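The Second Life of Plates

Why a small town's dish library lends out more tableware every summer

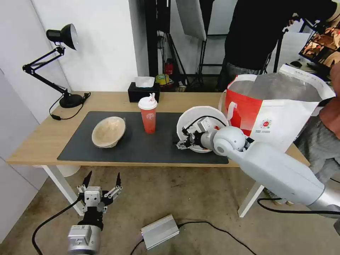

The dish library in Losberg opens at 8 on Saturday mornings, and by then there is usually a line down the steps. People come with crates, shopping bags and, in one case this spring, a baby stroller with no baby in it. They are there to borrow plates, bowls and glasses for weddings, graduations, funerals and block parties. Everything goes out clean and is supposed to come back clean.

Olesia Kovalchuk started it with the contents of her grandmother's cabinets. She had inherited service for 24 and lived in a two-room apartment. A neighbor asked to use the set for a christening, and a second neighbor asked a week later. Within a year she was keeping a notebook of who had what.

"I was never trying to save the planet," Kovalchuk says. "I wanted my hallway back."

The collection now stands at 1441 pieces. Most of it is plain white stoneware bought from restaurants that were closing. The rest is a mix of donated sets, some of them good. There is a blue-edged dinner service that gets booked a year ahead, and a large stack of brown soup plates that hardly ever leaves the shelf.

Borrowing costs a yearly fee plus a deposit. A broken plate is paid for at a flat rate, whatever the plate. Kovalchuk tried charging by value at first and gave it up after a long argument over a gravy boat.

Losberg had a good reason to care about tableware long before this. The Melnychuk pottery employed much of the east side of town until it shut its kilns, and many families still eat off factory seconds their parents carried home. Turn over a dinner plate in almost any kitchen there and you will find the mark, a small M inside a ring, often stamped off center.

Arsen Derkach worked at the pottery for most of his adult life, first loading kilns and later checking finished ware. He now spends two afternoons a week at the library, sorting returns. He taps each plate with a knuckle and listens. A sound plate rings. A cracked one gives a flat, short noise, even when the crack is too fine to see.

"You check the foot first," he says, meaning the unglazed ring on the underside. "People look at the top. The foot is what wears, and a rough foot scratches the plate under it."

His other rules are simple. Stack no more than eight plates of the same size. Put paper between anything with a metallic rim. Never hang cups from their handles if the handles have been glued. He doesn't like dishwashers for old decoration, and he thinks most chips happen in the sink, when a plate is knocked against the faucet.

Chipped pieces are pulled from lending but they aren't thrown out. A workshop in nearby Jeltevano takes them once a month. Some are ground smooth and sold as saucers for flowerpots. The badly broken ones are crushed and mixed into new clay, where the fired grit helps thick pieces dry without splitting. Potters call this material grog, and they have made it from old pots for thousands of years.

The library's numbers are kept in Flikeo, a booking program that Kovalchuk's niece set up. It sends a reminder the day before a return is due and another one the day after. Late returns dropped once the reminders began, though forks still go missing. Kovalchuk has stopped chasing them. She buys mixed forks by weight at estate sales and tells borrowers not to expect a match.

The biggest order so far was for a street dinner last August, when 800 pieces went out in a single afternoon. Four vans carried them. Washing up took until after midnight in the school kitchen, and the count came back 11 short. Three of the missing bowls turned up in September, full of bird seed, on a porch along the route.

The building is the current worry. The lease on the old bakery runs out next spring, and the floor in the back room was not made to carry that much stoneware. Derkach has looked at a former tile store near the rail station. It has a loading door and a concrete floor, but the rent is higher and there is only one sink.

Kovalchuk would take it anyway. She has already measured the wall for shelves, and she wants the brown soup plates by the entrance, where people might finally pick them up.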